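Search this forum
Home – Boards – House Rules – Members – Log in

Drasach Residents' Board > Building Matters > Proposed quiet hours for shared kitchens
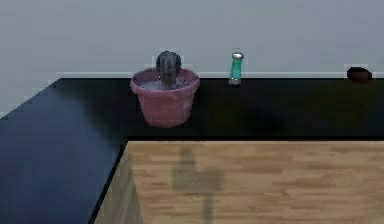 hbataineh
Posted Jan 5, 2023
Residents are invited to comment on the proposed change to quiet hours in the shared kitchens at Drasach. Under the present rule, kitchens close at midnight. The proposal would close them at 11 and reopen them at six. The management office received 17 written complaints between September and the end of the year, most of them concerning noise on the second and third floors. Comments posted in this thread will be attached to the agenda for the next house meeting.
Hadi Bataineh, Residents' Secretary

rima_h
I wish to record my objection. A number of residents work late shifts at the hospital and do not return until after 11. For them the kitchen is the only place to prepare a hot meal. The complaints deserve attention, but closing the room penalizes people who have made no noise at all.

Z.Awwad
I support the proposal. My apartment, 217, shares a wall with the second-floor kitchen. Conversation carries, and so do cabinet doors. I have raised this matter twice with the office and was told both times that the present rule allows it.

rima_h
With respect to Mr. Awwad, cabinet doors can be fitted with soft closers. Has the office obtained a price for this work?

hbataineh
A quotation was requested from Giltness and came to $408 for all kitchens, labor included. It has not been approved. The two measures are separate and may be voted on separately.

ImadT
I lived at Rirkonside before moving here. That building kept its kitchens open all night but prohibited gatherings of more than four people after ten. The arrangement was generally respected. I would ask that a similar wording be considered – it addresses the conduct and leaves the room available.

Z.Awwad
Who would enforce it? The night porter already has two entrances to cover. A locked door requires no enforcement.

a_kolev
A locked door also requires someone to lock it, Mr. Awwad. I am in favor of the Rirkonside wording for a trial period of three months, with the soft closers installed first.
Ankica Kolev, fourth floor

hbataineh
Ms. Kolev's suggestion has been entered as an amendment. Residents who wish to second it should notify the office in writing.

ImadT
Seconded. My letter will be at the front desk this evening.

Replies: 9 | Shares: 3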